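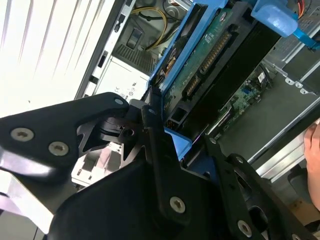

4.3 Removing a hard drive from a desktop computer

Read this section before letting the Lumow arm near a computer you like. Drive removal is a supervised task. It will stay that way until Ngozi Akpan's test bench says otherwise, and her bench is hard to impress.

Before you start

Shut the computer down and unplug it. The arm does not check. Take the side panel off yourself; the arm's record with side panels is kept in a separate document.

Steps

1. Set the case down so the drive carrier is open to the gripper. Move loose cables out of the way.
2. Unplug the data and power cables from the drive by hand. (See Note 1.)
3. In the task menu, choose Drive, then Carrier with latch.
4. Guide the gripper to the carrier and press Hold.
5. Release the latch and press Pull. The arm draws back slowly. Go get coffee if you like, but take the stop button with you.
6. When the arm stops, support the drive and press Open.

Note 1: Cable plugs are still beyond it. Damilola Okafor logged 16 tries at a power plug and 11 ended in a polite timeout. A person does it without looking.

Note 2: If the pull takes longer than 5 minutes, the carrier is stuck. Press Stop and pull it out yourself.

CAUTION: Keep fingers out of the gap between the finger plates. The gripper can't tell a thumb from a latch.

CAUTION: Do not raise the grip force to save time. Drives have circuit boards on them.

For putting the drive back, see 4.4, which is shorter and mostly says to use your hands.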